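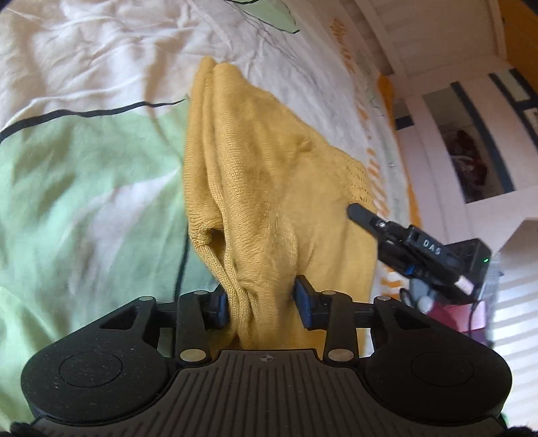 *Our hand-held gripper and a second gripper on a yellow knit.*

## About Teltska

Teltska is a small company that builds hand-held grippers for home tasks. Jingyi Xu started it in the back half of a shared workshop on Hou Street, with a bench, a used printer and a box of pivot screws. We still rent the same bench, plus the one next to it.

Our main tool is the Nomard. It has two padded fingers on a linkage, and a person holds it and works it by hand. We use it to record how people handle clothes, bedding and towels. The recordings go to Trevumico, our software partner, who trains robot arms on them.

The current Nomard is version 86 of the drawings. Most changes were small – a longer arm, a different screw, a thicker plate under the target mark. A full set of printed parts weighs 266 grams before the pads go on.

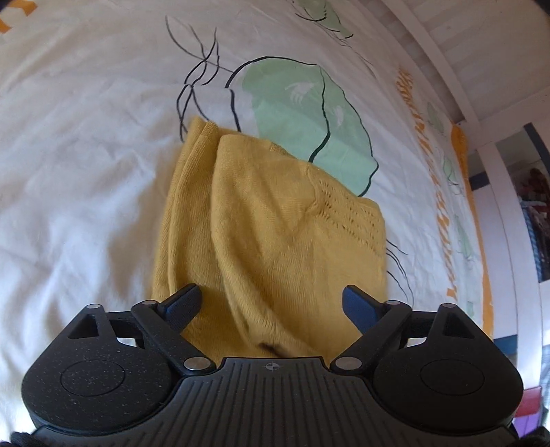 Knitwear is the hardest thing we work with. It stretches, it sags, and the grip that holds a towel can pull a loop out of a sweater. Flat, shiny pads slid off in our bench tests, so we moved to a textured pad, the dark blue one closed on the yellow knit. An open-work pattern like the one running across that garment needs a slow close and a light hold. We test on beds and sofas as well as on the bench, with whatever sheets are on them.

So far we have logged 1396 folds in 300 sessions. Each one is checked by a person before it leaves the workshop.

We open the workshop to visitors on Friday afternoons, except in August. If you build grippers at home, bring yours along. We have spare screws and pads, and the printer is usually free after four.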